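October
Delyth Eynon

Notes for the Jirkthorpe talk: keeping a sourdough starter going when you've got a life

(Forty minutes plus questions. Water on the lectern. Slow down, you always gabble the first bit.)

Evening everyone, and thank you to Morfudd Sayce for having me back, and for the lift from the station. Last time I was here I talked about rye and ran over by so much that the hall lights went off on us, so tonight I've got a clock.

Start with hands up. Who's got a starter at home right now? Who's had one and killed it? (Wait for the laugh. There's always one person with both hands up.) I've killed three. The first was called Morris and he lasted from Easter to the August bank holiday, when I went to Tenby for a fortnight and left him on the windowsill in full sun. I'm still a bit sad about Morris.

What I've got now is called Zestier, which was my nephew's idea, and she's been going for years on very little attention. I want to talk about how little.

WHAT A STARTER IS

Keep this short, most of them know. Flour and water, left alone long enough that the wild yeast and the bacteria get going. The yeast gives you the lift, the bacteria give you the sour. You feed it, it rises, it falls, you feed it again. Pass round the two jars here. Lids ON, after what happened to Carys Mathias's handbag.

Mention the smell. A happy one smells of yoghurt or apples or beer, depending who you ask. A hungry one smells of nail varnish remover. People bin theirs at the nail varnish stage and it breaks my heart, because two or three feeds will usually sort it out.

THE FRIDGE

Right, main point of the evening. All the books tell you to feed it every day, sometimes twice. I did that for a whole winter and got through so much flour that I started hiding the receipts! If you bake once a week, keep it in the fridge. Feed it after you bake, let it sit out for an hour, put it away. Take it out the night before you want it and feed it again. Mine gets fed on a Tuesday and I don't think about her in between.

How much to keep? Far less than you think. I keep a heaped spoonful, and it's usually in the bottom of an old jam jar looking very sorry for itself. It doesn't matter. Give it flour and water and it'll be climbing up the glass by breakfast.

(If anyone asks about hooch, the grey liquid on top: stir it in or pour it off, I've done both and can't tell the difference. Heledd Craddock swears she can. Don't get into it with Heledd.)

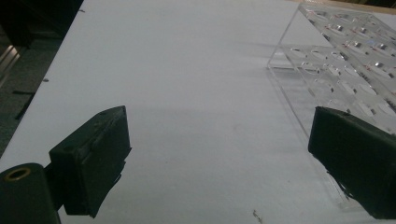 THE LOAF I MAKE MOST

Read this out twice, they'll want to write it down. Handouts are at the back but there are never enough.

400 grams of strong white, a couple of big spoonfuls of wholemeal, a good ladle of lively starter, water till it feels like a wet sponge, salt. Mix it badly. Leave it half an hour. Then wet your hands, pull one side up and fold it over, turn the bowl, do it again, four times round. Do that every half hour or so while you're watching telly, and stop when it's puffy and wobbles if you nudge the bowl.

Shaping: do the demo with the tea towel, since I'm not bringing dough on the train again. Tuck the edges under, drag it towards you, turn, drag. You want the top tight. Less flour on the worktop than you'd think, or it just skates about.

Then into a floured basket and into the fridge overnight. Bake it straight from cold in a heavy pot with the lid on, oven as hot as it goes, and take the lid off for the last 20 minutes or until it's the colour you like. I like mine dark. My husband Oluwatosin Bassey likes his pale and is wrong.

THINGS THAT GO WRONG

Flat as a plate: probably left out too long, or the starter was sleepy. Make toast.

Huge hole under the crust: not left long enough, usually. Also toast.

Gummy in the middle: did you cut it hot? You cut it hot. I do too.

Stuck to the basket: rice flour. Get a bag, it'll last you years.

QUESTIONS

Someone will ask about gluten. Say I'm not a doctor, and mean it this time.

Someone will ask if they can use tap water. Yes, I do.

Give away the spare starter at the end, small pots, one each, names on a sheet so I can pester them. Get the jars back off the front row. Train's at 9.43, Morfudd knows.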